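Getting a tea ring out of a white table top?

posted by galthorpe_renter, 2021-11-10

Moving out end of November and the landlord is picky. There's a faint brown ring on the white table that came with the flat. Tried dish soap, tried a wet sponge, tried leaving a damp cloth on it overnight. Still there. Deposit is 1,115 so I'd rather not loose any of it over a mug.
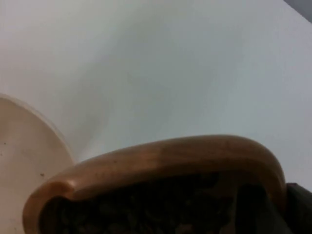
Don't know what the top is made of. No label underneath. Would bleach be ok or does that turn things yellow? Have 6 days.

Cirkemora_Kate

No bleach!! Did that once, got a yellow patch, had it forever. Baking soda and a little water, make a paste, put it on the ring, leave it 3 hours. Wipe with a soft cloth, dont scrub. Try a corner first, somewhere that won't show. Mine took two goes. Rinse well after or you get a chalky film when it dries.
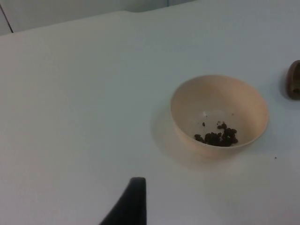
Also check your move-in list. If it says "marked" next to the table then you're fine and can stop worrying. Ours had three things on it I'd forgotten all about.

dultitz88

magic eraser. done in a minute

munteanu_m

Careful with the eraser, it's a very fine sandpaper basically. Leaves a dull spot on anything shiny and you only see it when the light comes in sideways. Paste first, eraser last and barely press. If it's still there after that, email the landlord before the checkout and ask. Mine said normal wear, kept nothing.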